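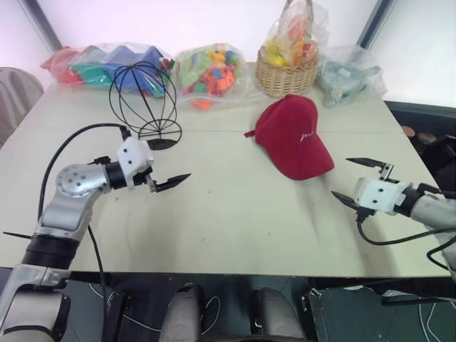
4.2 Soft goods: the cap and stand task

The vendor's brochure for the Jiltano two-arm kit lists "apparel handling" among its ready-to-use skills. The only support given for this claim is a short demonstration reel and a success rate with no trial count beside it. We therefore built our own version of the task from the wording of the brochure: a cap lies on the table, and the system must pick it up and place it on a wire hat stand. Figure 3 shows the table with the cap lying between the two grippers.

Figure 3. Cap and stand task, seen from the head camera. The stand is behind the left gripper; bagged items and a wicker basket are along the back edge of the table.

A cap looks like an easy object, and we suspect that is why it appears in sales material. It is light, it does not break, and it holds its shape well enough to be found by a camera. The trouble starts at contact. The brim is stiff and the crown is not, so a grasp that is safe on one will often fold the other. The kit's narrow two-finger grippers do well on the brim. On the crown they tend to pinch a fold of cloth, and the cap then hangs at an angle that the placing motion does not expect.

We ran 160 trials at our Bornham site, all with the software as shipped and with the default grip force. The cap was set down by hand before each trial, with the brim direction drawn from a fixed list. A trial counted as a full success only if the cap stayed on the stand after both grippers had let go. By that measure the kit succeeded in 53 trials. If we count any trial in which the cap left the table under control, the figure rises to 139. The brochure does not say which of these two events it calls a success, and our written request for a definition was answered with a second copy of the brochure.

The gap between the two numbers is the main finding of this section. Picking was good. Placing was poor, and it was poor in a regular way: the arm holding the cap approached the stand as if the opening were level, and the near edge of the crown caught the top of the dome. In the worst cases the stand went over. Nothing in the log marked these runs as failures - the software reported the task complete as soon as the fingers opened.

We also tried the paid Rutherford skill pack, which is said to add "fabric awareness." We saw slower approach speeds and little else. We did not run enough trials with it to report a rate, and we would not advise a buyer to pay for it on the strength of what we saw.

Two limits should be kept in mind. We used one cap style and one stand, and a stand with a heavier base might have forgiven some of the bumps. The items along the back of the table were left in place throughout, as the brochure promises operation "in everyday clutter," but we did not test how much they mattered. The Stestotmont kit, which we turn to in Section 4.3, was given the same table layout and the same list of brim directions.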